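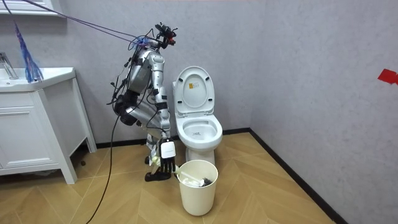 Brush task in the Gumine bathroom. Hand closed on the handle, bristle head inside the bin near the rim.

Notebook, Fustolex evaluation
November 14, 2025
Written by Waraporn Sitthichai

Today I continued with the bathroom part of the Fustolex offer. To remind those who were not in the last meeting: Distley does not sell us the robot. They sell the skill package, the setup of the skills on a humanoid which the customer already has, and remote help in working hours. Fustolex is the name of the package. The cleaning set is one module inside it, and the toilet brush is one skill inside the cleaning set. I write this down again, as in the emails we mix up these three things and then we get wrong answers from them.

The quote is 2992 dollars per month for the cleaning set, taxes not included. The remote help is in this price. Visits to our site are not.

Morning

Start of the work was slow. After the software update the arm calibration was not accepted, and the screen gave only the message "reference pose not reached", without saying which joint. I called the Distley line and they answered quickly. The person was polite and knew the product. The solution was to put the robot in the standing pose by the menu, wait until the motors are quiet, and only then open the calibration page. If you open the page first, it reads the old pose and refuses. This is not in the manual. I have written it on the inside of the cabinet door in the control room, please don't erase.

Then I checked the cable. The power cable goes over the floor in front of the vanity, and with the bend of the body it must have enough slack in both directions. Too short and it pulls on the hip when the robot leans. Too long and the foot can come on it. I prefer a long curve toward the door side. Distley proposes in the setup guide to lead it behind the robot, but their guide is drawn for an open room and a bathroom this small has no behind.

Bending

This was my main worry from the beginning, and I am still worried, but less. The brush skill asks for a strong lean from the waist, so that the hand comes down to the level of the bin. In the demonstration room at Distley the bin was standing on a low box. I noticed it then and I asked about it, and the answer was that the box is "for visibility". In Gumine we put the bin on the floor, in front of the base of the toilet, where people put it at home. The robot must go much deeper.

It can do it. The lean down is slow and regular. The movement up is less nice, there is a small swing at the end, and the loose cables at the shoulder swing with it. I would like to have these cables tied closer to the torso before we go further. One of the loops hangs at the side where the arm passes. Distley says that the shoulder needs free cable for the full turn, which I believe, but there is a difference between free cable and a loop in which a faucet can enter.

I asked if the lean can be limited in the settings. It can, there is a value in the skill file called reach_depth. With a lower value the robot steps closer instead of leaning more. I tried it once and did not like it, the foot comes very near the bin. I have put it back to the delivered value.

The grip

The handle of the brush is long, and the fingers must close on it with the right angle, otherwise the head of the brush points to the wrong place and all later steps are wrong too. Fustolex handles this by looking again after the grip and correcting the wrist. I think this is the best part of the product. In the older package which we tested in April there was no second look, and the brush simply went where it went.

The weak point: the second look takes place with the brush held away from the body, and in our room there is the vanity on one side and the wall on the other. When the arm goes out on the vanity side it comes close to the blue duster that hangs at the front of the basin. The duster is for another skill in the set. I did not want to remove it, the cleaning set is sold as a set and all the tools should be able to stay in the room. Question sent to Distley: can the side of the second look be chosen? If not, we must plan a place for every tool before the start, and this is work that they don't mention in the brochure.

The brush and the bin

Here I must explain how the skill is built, as it surprised me too. Fustolex has a generic action "tool to container", and the customer shows which tool and which container. For our test we chose the toilet brush as tool and the cream-white bin as container. It is not how I would store a brush, but it is a good check: the opening is round, low, and there is already something white inside, so the package can't rely on an empty container. A normal brush holder is narrower and will be the next step.

I observed two things.

First, the robot keeps the long handle quite flat. The brush enters the bin from the side with a strong angle, and the head stays near the rim. A person would turn the wrist and go in from the top. I asked for the reason and the Distley technician said that the wrist limit is set carefully in this version, to protect the module on the back of the hand. I accept this. But with a narrow holder a flat handle will not work, and I want to see it before we sign anything.

Second, the release. The package waits for a contact signal before it opens the fingers. Light contact with the rim is sometimes enough to count as "placed", and this is wrong, a brush leaning on the rim is not placed. There is a value for this also (contact_confirm). I did not change it today. I want one change at a time.

What the offer promises and what I can confirm

The brochure says 85 percent success for the cleaning set "in typical household rooms". I can't confirm and I can't deny this figure. They don't define success and they don't define typical. I asked for the list of rooms and for the rule by which a run is counted as good. The sales side promised to send it. Until then I propose that nobody on our side repeats this number in a presentation.

I can confirm that the help line is real help and not only a ticket system. I can confirm that the skill files are readable and that we are allowed to change the values without losing the support. This was my question from the Salem project, where the supplier closed everything and we waited weeks for a small change. With Distley the limits are marked in the file, and outside of the limits the robot refuses to start the skill. Good.

I can't confirm that it is usable without the overhead lines. All my work today was with them and I will not do otherwise in a room with a hard toilet and a hard basin. The offer speaks about "supervised operation" and I asked if this means with lines or without. The answer was "according to the site". We need a better sentence than this in the contract.

Small things

The floor pattern (herringbone or chevron) made no problem for the foot placement. I had expected some trouble there, after what was reported from Salem about patterned tiles.

The lid of the toilet must be up before the start. The package doesn't open it. The brochure photo shows a closed lid, so please ask if opening is planned or is a separate skill with a separate price.

The floor near the vanity leg should be swept before next time. Small pieces under the foot are not good for anybody.

The stop button extension is too short to reach the corridor. I have ordered a longer one.

Open points for Distley
- side of the second look, can it be fixed?
- definition of success behind the 85 percent, with list of rooms
- wrist limit, is a change planned and when
- text about the lines in the contract
- cable guide at the shoulder, do they have a part or do we make it ourselves
- cost of one visit to the site

Open points for us
- buy a normal brush holder, narrow, heavy foot
- decide on a fixed place for the duster
- read the cancellation clause. The price is per month but I think I saw a minimum period of 2 years in the annex, somebody with better legal English than mine should look at it

Next session: same room, same brush, contact_confirm changed and nothing else. The robot is parked in the standing pose, power off, lines on. The key of the control room is in the usual drawer.

W.S.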